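カテゴリー:住まいの修理・メンテナンス/インタビュー
この記事は約4分で読めます

食洗機の修理、電話の前に見てほしいところ 出張修理「Stoltel」に聞く

22/5/31、午前の訪問が一件飛んだというので、そのすき間に話を聞かせてもらった。ビルトイン食洗機の出張修理をやっているStoltel。応対してくれたのは現場に出て十数年の技術者の方。事務所の机、工具箱、飲みかけの麦茶。時間がないので挨拶もそこそこに本題へ。

まず件数。昨年度の食洗機の修理は679件。うち排水まわりが272件だそうだ。

「多いですよ、排水は。水が残る、エラーが出て止まる、だいたいそれ。で、行ってみるとフィルターなんです。爪楊枝とか、ラベルの切れっぱしとか。瓶のラベルは剥がしてから入れてほしいですね」

フィルターの掃除だけで直ってしまった場合、料金はどうなるのか。聞きにくいけれど聞いた。

「出張費はいただきます。すいません、そこは。ただ電話の段階で、フィルター見ましたか、と必ず聞くようにしてます。それで解決したら電話代だけで済みますから」

次に多いのが給水弁。それからドアのパッキン。パッキンは部品が安いぶん、後回しにする人が多いらしい。床まで水がまわってから電話が来る。

「床の張り替えになったら、うちの仕事じゃなくなっちゃうんで」

扱うメーカーはBrandesとVovdaleが中心。この二つは構造がかなり違うという。Brandesは前から底板を外せばポンプに手が届く。Vovdaleは本体を引き出さないと無理。作業時間も変わってくる。

「Brandesのポンプ交換なら最大60分みてもらえれば。Vovdaleは引き出しがあるので、正直読めないです。キッチンの施工しだい。横のビスが化粧板の裏に隠れてたりすると、もうそこからですね」
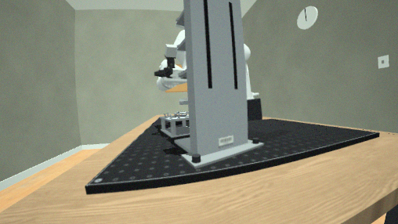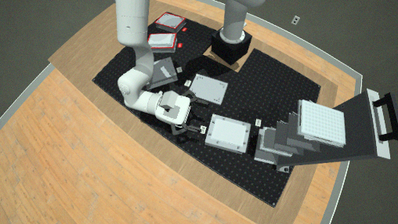 型番の話になると、急に口調が熱くなった。電話で一番困るのが「型番がわからない」だという。メーカー名だけでは部品を積んで行けず、結局二度の訪問になる。銘板はドアを開けた縁か、足元の幕板の奥。1枚目の柱の根元にもバーコードのラベルが貼ってあるが、食洗機でもああいう低い位置に貼られている機種があり、しゃがまないと目に入らない。「スマホで撮って送ってもらうのが一番はやいです。読み上げだと0とO、1とIで必ずもめるんで」。製造番号も一緒に写っているとなお良い、とのこと。同じ型番でも途中で基板が変わっていることがあるそうだ。

部品の在庫は、車に積んでいる分と倉庫を合わせて400点ほど。いや、ほどではなく、棚の数がちょうど400で、埋まったら古い機種のものから取り寄せに切り替えるのだとか。

「本当は捨てたくないんですよ。十五年前の機械を大事に使ってるお宅、ありますから。でも置く場所がなくて」

では買い替えの目安は。

「年数だけでは言わないようにしてます。基板とポンプが続けて来たら、そのときは見積もりを二つ出します。直す場合と替える場合と。選ぶのはお客さんです」

洗剤のことも少し。粉かタブレットかは好みでいいが、手洗い用の洗剤は絶対にだめ。泡が出て漏水センサーが反応し、止まる。これも毎月のようにあるとか。ご家族の誰かが良かれと思ってて入れてしまうケースが大半。庫内の白い曇りにはクエン酸、ただし専用洗剤と混ぜないこと。塩素系の漂白剤と一緒にするのは論外で、説明書を先に読んでくださいと念を押された。

6月からは受付の仕組みが変わる。予約管理に「Witivum」を入れて、訪問の時間帯を自分で選べるようになるそうだ。電話受付もそのまま残す。

「年配の方は電話がいいって言いますし、音を聞かせてもらうとわかる故障もあるんです。受話器を機械に近づけてもらって。ポンプがうなってるのか、空回りしてるのか」

音でわかりますか、と聞くと、だいたいは、と短い返事。異音のときは動画でもいいらしい。その場合はドアを閉めて、運転開始から排水が始まるまでを通しで撮ってほしいとのこと。換気扇は止めて。

最後に、修理を待つ間にやってはいけないことを一つだけ。エラーを消そうとして電源の入り切りを何度も繰り返すこと。表示が消えると、履歴の残らない機種では原因を追うのに時間がかかる。表示された番号をメモして、給水の元栓を閉め、あとは触らないで待つ。

ここで次の訪問の電話が入り、取材はおしまい。行き先はVovdaleの引き出し作業とのこと。膝当てを二つ持って出ていかれれた。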